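4.2 Resting places of clothes between wearing and washing

The second question of our study was where a piece of clothing stays when it is no longer clean enough for the wardrobe but not dirty enough for the machine. Earlier writing on laundry in the home gives much space to washing, drying and ironing, and rather little to this middle time. In our material, however, it was the middle time that filled the rooms. The 70 households in Gultumitz and Lostport kept a clothing diary during July, and from the diaries we obtained 289 entries in which a garment was put down somewhere other than a wardrobe, a drawer or a laundry basket. We call such a spot a resting place.

The word was chosen after some discussion. In the pilot interviews we had used "dumping place", and several people did not like it. They explained to Salamatu Mahama, who carried out all the interviews in Lostport, that they had not dumped anything. They had put the garment where they would see it again. One woman kept her work cardigan on the back of a kitchen chair for the whole week and was able to say exactly on which day it would go to the wash. For her the chair was part of the order of the house. We have therefore tried to avoid words which already contain a judgement about tidiness.

The resting places in the diaries fall into four groups: seats, rails and bars, door handles and hooks, and the floor. Seats were mentioned most often in both towns. Within this group the sofa has a special position. A chair in the bedroom was usually described as belonging to one person, and the clothes on it were that person's clothes. The sofa was shared, and so were the clothes on it, in the sense that anybody could be asked to take them away. Many of the small conflicts which appear in the diaries start at this point. A father in Gultumitz wrote on a Wednesday that he had moved the same football shirt from the sofa three times and that it had come back each time, "once with a sock".

We also asked how the garment was put down. The diary form offered five words (folded, laid flat, draped, hung, dropped), and the participants could add their own. Folding was rare on sofas and more common on beds. Draping was the usual answer for trousers, shorts, towels and light jackets, and people gave the same reason again and again, namely that draping takes one movement and that the garment "is not really left" when it is draped. It looks as if somebody will return for it soon. 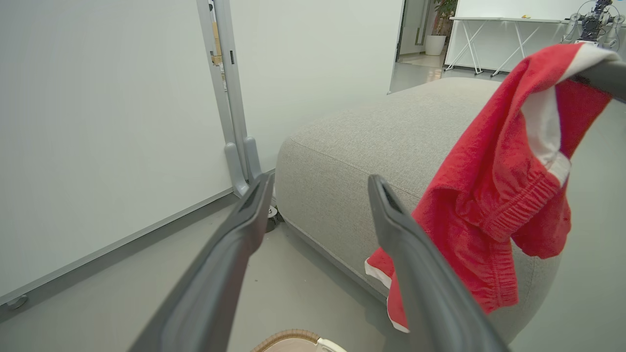 Figure 3. A red garment draped at a sofa.

Draping is difficult to record with a single word, and this became a problem when we coded the entries. In the first version of the coding scheme each garment had to be placed in one group only, either a seat or a rail. Gifty Adjei and the second coder disagreed on many entries, and when they compared their notes they found that most of the disagreement came from garments which had two supports. The case in Figure 3 is of this kind: the red garment lies over part of the light grey sofa and at the same time hangs from a dark grey bar, so that neither "on the sofa" nor "on the bar" is a full answer. It is also crumpled, with the gathered waistband in view, and a coder who follows the form strictly must decide if a crumpled piece can still be called draped. We decided that it can. In the revised scheme the word draped describes only how the cloth is held, that is, over an edge or a bar with part of it hanging free, and the state of the cloth is noted separately as smooth or crumpled. After this change the two coders went through all 289 entries again, and the remaining differences were settled in discussion.

The separate note on the state of the cloth turned out to be useful for another reason. We had expected that smooth garments would be the ones to be worn again and crumpled garments the ones on the way to the wash. The participants themselves said this in the interviews, often with great certainty. The diaries do not support it well. For shirts and blouses the rule was followed in most homes, since a crumpled shirt has to be ironed before it can be used. For sports clothes, children's clothes and everything with an elastic waistband the rule was hardly followed at all. Such things were taken up from the sofa in any state and put on. Several parents remarked that elastic clothes "do not show it", by which they meant that one cannot see on the body how the garment has spent the night. The material and the cut seem to matter more here than the habits of the family.

The edge of the garment was a further detail that we did not plan to study. In the interviews people were asked to tell how they decide whether something needs washing, and we expected to hear about smell and stains. They did speak about these, but those with white trims, white collars or white stripes on coloured clothes spoke first about the white part. It was checked before anything else, and a garment with a clean middle and a grey edge went to the wash. A mother of two boys told us that she looks at the hems only. This means that two garments of the same colour and the same age can have resting times of quite different length, depending on whether there is white at the border. We mention the point because it could be of interest for later work with a larger group.

Time at rest was taken from the diaries by comparing the first mention of a garment with the mention of its removal. The values must be read with care, because people forgot to note the removal more easily than the putting down. What can be said safely is that garments on the sofa were moved sooner than garments on rails, and much sooner than those on door hooks. The sofa is needed in the evening. In most entries the clothes were removed shortly before somebody wished to sit, and in a large part of these they were only carried to another resting place, most often the stairs or the bed. One participant, a nurse who shared a flat in the Ofori building with two colleagues, called this "walking the laundry". Her three longest entries describe the same pair of trousers, which visited every room of the flat apart from the bathroom.

Floors remain the most private of the four groups. Few people wrote down the floor as a resting place, although in the interviews nearly all of them laughed when the subject came up. We believe that the diary gives too low a figure for this group, and the figure should not be used to say that floors are unimportant. In Gultumitz some families made a difference between the floor in front of the washing machine, which was accepted as a kind of queue, and all other floor in the home. In Lostport this difference was not mentioned, perhaps for the reason that many of the flats there have the machine in a shared cellar.

Finally, a remark about storage furniture. It would be natural to think that clothes rest on sofas in homes where there is not enough room for them elsewhere. We compared the entries with the participants' own account of their wardrobes and found no clear relation. Two homes with the Givetti wall system, which offers a good deal of open rail, had as many entries for the sofa as the homes with a single wardrobe for three people. When asked, the owners said that the rail was for clean things. A garment already worn did not belong there, even for one night, and they had not thought about where it belonged before we gave them the diary. We return to this answer in Section 5.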